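Lorka Open Day, 4/19/24. We were pleased to welcome 77 visitors to our Ultby site today for a demonstration of our work on household tidying. A short account follows in this thread.

The day was divided into four sessions. Each began with a talk from the Girkarex project team on how handheld grippers are used to record everyday tasks, and how those recordings are later used to train robot arms.

Visitors then moved to the Shen Room for the practical part. Items set out included a white mesh basket, soft toys and small packets - the sort of clutter found in most homes.
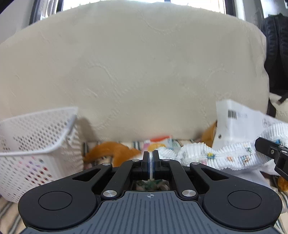

Handheld grippers at the tidying station, Shen Room.

Each group was invited to try the grippers under staff guidance. The two slim fingers are worked by hand, and soft or crinkled items ask for more patience than boxes do. Several visitors asked to repeat the task.

Questions were mostly about safety, cost and the storage of recordings. Written replies to the 11 questions we could not cover in full will be posted on the Girkarex project page.

We thank the two local schools that attended, and the staff who gave up their usual Friday work to host them.

The next open day will be held in July. Places are free but must be booked - details will be posted on this account. Groups with access needs are asked to contact the Ultby reception desk before booking.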